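Open day at Ostari, can kids get close to the small arms?
Posted in Jultirberg Local Help, 231 views

Taking my two (6 and 9) to the robot open day on Friday. The flyer just says "tabletop demos, all ages" and nothing else. Do they let kids near the arms or is it all behind a rope? And do we need to book? Tried calling, no answer.

kaimal_mom
Went last August. No rope at the small tables, you stand right up at the edge. Big hall is roped off and pretty loud, skip it if yours hate noise. The one mine wouldn't leave was the candy table, blue printed arm picking sweets out of a bowl. Slow!! But they cheered every time it got one.

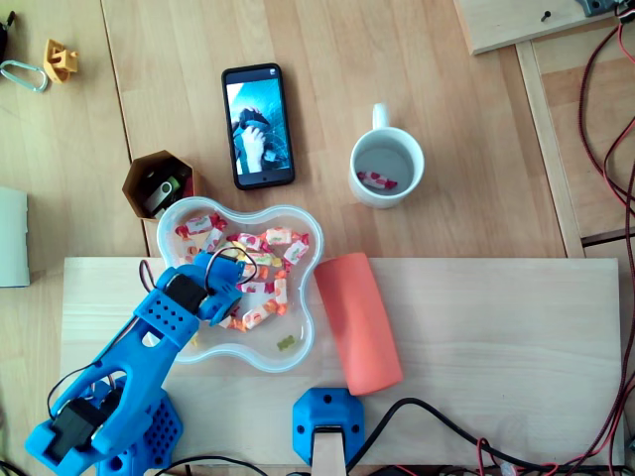
Staff asked them to keep hands off the wires and stay on their side of the table, otherwise pretty relaxed. Ask if they can pick which candy it goes for, they let ours. No booking when we went but get there before 5, they start packing up early and the line for that table gets silly. Bring water, the cafe was closed. Also teh parking behind the building is permit only, use the Breneo lot.

gridlock77
$2 parking at Breneo, coins only. Bus is easier.

tablesaw_dad
Dont know about this year but I'd email them not call. Mine got a reply same day. My 9 yr old wanted to know how it was programed and the guy at the table was happy to talk for ages, so have questions ready. Little one was bored by then, fair warning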